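3章 導入計画と予算の立て方

3.1 この章の対象

本章は、双腕ロボットによる飲料提供セル「Trotach」の購入を検討している担当者に向けたものです。機体の据え付けは4章、動作の教示は5章で扱います。見積もりを依頼する前に本章の手順を済ませておくと、仕様変更による再見積もりを減らせます。

3.2 作業範囲を決める

1. ロボットに任せる作業を書き出します。豆の補充、挽き、抽出、カップの受け取り、提供、洗浄のように、動作の切れ目で区切ってください。
2. 各作業について、人が行うか、ロボットが行うか、既存の機器に任せるかを記入します。
3. 人とロボットの間で物を受け渡す箇所に印を付けます。印の付いた箇所には、置き場所とカップの向きを決める必要があります。
4. 対象とするカップを選びます。標準構成で登録できるカップは2種類までです。3種類目以降は追加教示となり、見積書では別の行に記載されます。

注記:豆の補充と排水は、標準構成の作業範囲に含まれません。

注意:作業範囲が固まらないうちにハンドを発注しないでください。ハンドは受注生産のため、発注後の型式変更はできません。

3.3 設置場所と作業台を確認する

1. 作業台を置く床を確認します。カーペット敷きの床にも設置できますが、台の脚が沈み込むと教示位置がずれます。脚の下に硬質の敷板を入れる場合は、敷板の費用も計上してください。
2. 作業台の天板が水平であることを水準器で確かめます。
3. 機器を載せるトレイの固定方法を決めます。トレイが動くと、カップの位置も一緒に動きます。
4. 電源を確認します。ロボット用と飲料機器用の回路は分けてください。
5. 搬入経路の幅と段差を測り、調査票に記入します。エレベーターを使う場合は、かごの奥行きも必要です。
6. ロボットの背面と側面に、保守用の空間を確保します。

作業台は手持ちのものを流用できます。ただし、横から押したときに揺れる台は使えません。流用を希望する場合は、台の写真と脚部の構造が分かる図を調査票に添えてください。

3.4 ハンドと手袋を選ぶ

ハンドの選定は、費用への影響が最も大きい項目です。ガラスのカップを扱う場合は、五指ハンドに布手袋を組み合わせる構成を基本とします。陶器や紙コップだけを扱う場合は、二指グリッパーでも対応できることがあります。

1. 使用するカップの外径、高さ、質量、表面の形状を調査票に記入します。
2. カップの中身が入った状態での質量も記入します。
3. 表面に縦溝のあるカップを使う場合は、現物を2個、評価用に送付してください。
4. 評価の結果を受け取り、推奨されたハンドの型式を予算表に転記します。

手袋は消耗品です。濡れた手袋は滑りやすくなるため、交換用を常備してください。

注意:把持力の設定を上げて滑りを補うことは避けてください。薄いガラスは割れるおそれがあります。 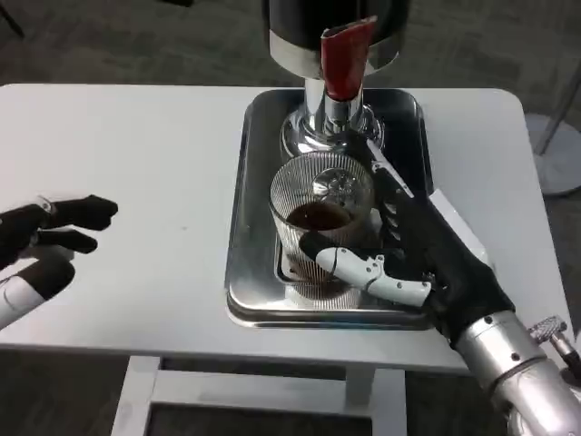 Traian Buzatuからは、手袋の交換費を初年度の予算に入れ忘れて、途中で消耗品の枠を組み直すことになったという指摘が寄せられています。ハンド本体の価格ばかりを比べていて、手袋は付属品の一部だと思い込んでいたとのことです。予算表の「消耗品」の欄は、本体価格の欄より先に埋めたほうがよいとも書き添えられていました。

この指摘を受けて、本版から予算表の様式を改め、手袋を独立した行にしました。旧様式をお使いの場合は、末尾に行を追加してください。

3.5 予算表を作成する

予算表は、初期費用と年間費用の2枚に分けて作成します。

初期費用に含める項目
ロボット本体(双腕、前腕カバー付き)
ハンド(左右)
作業台またはその補強
トレイおよび治具
飲料機器(グラインダーなど)
搬入および据え付け
初期教示
操作者向け講習

年間費用に含める項目
保守契約
手袋
カップの破損補充
電気料金
再教示(カップや機器を変更したとき)

1. 各項目に、見積金額、見積元、有効期限を記入します。
2. 見積もりを取っていない項目は、空欄のままにせず「未取得」と記入します。
3. 飲料機器を流用する場合は、金額を0とし、機種名と購入年を備考に書きます。
4. 左右で異なるハンドを使う場合は、行を分けます。
5. 合計を出したあと、予備費を別の行に加えます。予備費を各項目に上乗せしないでください。

注記:据え付け費には1回分の位置合わせが含まれます。台を移動したときの再調整は有償です。

保守契約には、Pimelによる訪問保守と、部品の送付のみを行う契約があります。社内にロボットの整備担当者がいない場合は、訪問保守を選んでください。部品送付の契約では、ハンドの指の交換はお客様の作業になります。作業の難易度は6章の写真手順で事前に確認できます。

3.6 試行期間を設ける

本発注の前に、Utemdaleの実演室で試行を行えます。試行には、実際に使うカップと豆を持ち込んでください。期間は連続29日まで、費用は本発注時に差し引かれます。

1. 試行で確認する動作を、3.2で作成した一覧から選びます。
2. カップの受け取りと保持は必ず含めます。
3. 動作ごとに、試行回数、成功回数、人が手を出した回数を記録します。
4. 失敗した場合は、カップの位置、手袋の状態、中身の量を記入します。
5. 記録を見積担当に送り、追加の治具が必要かどうかの回答を受け取ります。

参考として、Cozmaでの試行では826回の受け取り動作を記録し、その記録をもとにトレイの内側に小さな受け皿を追加する構成を選びました。受け皿の製作費は、予算表の「トレイおよび治具」に計上されています。

警告:試行中はロボットの動作範囲に手を入れないでください。カップが倒れた場合も、先に停止ボタンを押し、両腕の停止を確認してから片付けます。

3.7 発注前の確認

発注書を送る前に、次の項目を確認してください。

作業範囲の一覧に、担当の欄の空白がない
カップの評価結果を受け取っている
作業台の流用可否について回答を得ている
電源の回路が分かれている
手袋の行が年間費用に入っている
見積もりの有効期限が発注予定日より後である
保守契約の種別が決まっている

年度の切り替わりに合わせて4月に稼働を始める場合は、据え付けと教示の日程を先に仮押さえしてください。日程の窓口はCornel Romanです。仮押さえの取り消しに費用はかかりませんが、搬入業者の手配後は業者側の規定に従います。

発注書の書式と送付先は付録Bに記載しています。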